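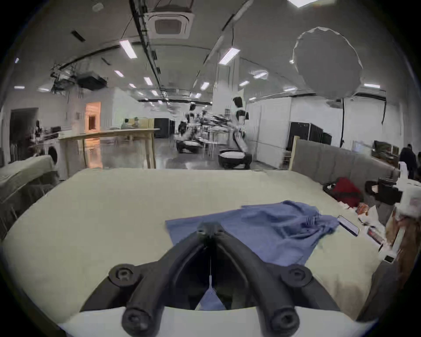 # Cloth handling set – equipment plan and data card

Filed under: Purchasing / Datasets / Hand-held capture
Shares 6 | Comments 2

Status: working draft, 09/03/2022. Numbers still moving. Read before you order anything.

## What this is

Short README for the cloth folder plus what we need to buy for the next round. Both in one file because the last time we split them, nobody updated the budget half. Cloth work only – grasping, pinching, lifting, on the bed and flat surfaces. Kitchen tasks have their own card.

## What's in the folder

- wide-angle views from the hand-held grippers
- one- and two-gripper takes, light blue and blue cloth
- clutter left in on purpose (bags, phones, paper). Do not clean up the surface before a take
- room background varies, people and mobile robots may be in view

Not in the folder: force readings, audio. Please stop asking for audio.

## To buy, Konance order

1. Second pair of hand-held grippers. Budget line is $850 for the pair, incl. spare bolts. Quote is from Omoregie, good thru September.
2. Fingertip pads, 3 sets. They wear on the inside edge first so check there.
3. Cloths. Plain colors, no prints. Get a few sizes, cheap ones are fine.
4. Storage. Drives filled up faster then planned, see below.

Skip for now – another mobile base. Jotomham wants a service contract with it and we can't carry that this year.

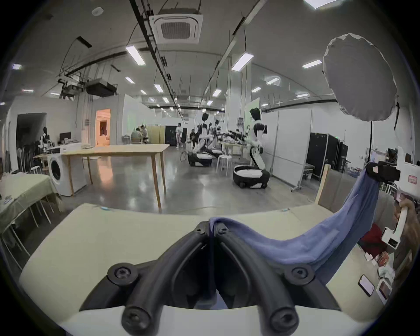 Kayode Akpan
Equipment planning, Vetix cloth project

Two-handed takes are where the money goes. One cloth, a gripper on each end, so every take ties up both units. If one gripper is down the whole session is down, and we lost more than 6 sessions that way before summer. Hence item 1. A spare pair is cheaper than lost sessions, I've done the math twice.

Things to plan for that aren't on the quote:

- Floor space. Two-handed work needs clear room on both sides of the surface. Measure first, order furniture after.
- Lighting. Softboxes are fine as they are. Don't let anyone sell us more
- Charging. Need a proper shelf, not an extension cord on the floor.
- Sync. Both grippers have to agree on time or the take is useless. Test before each session, write it in the log.

## Storage

Two-gripper takes produce twice the files. Obvious, but the old estimate had it as one. Fatemeh Jalali has the corrected sheet, use hers. My older copy in the shared drive is wrong and I will delete it.

## Known gaps

- not enough thin fabric
- left hand / right hand labels missing in the first batch, being fixed
- some takes stop before the cloth is set down. Keep them, mark as partial

## Approval

Anything over the gripper line goes to Fatemeh before it goes to the vendor. Pads and cloths you can just order, send me the receipt. Returns go back in the original foam – last time they didnt and we paid for it.

Next update when the Omoregie quote is signed.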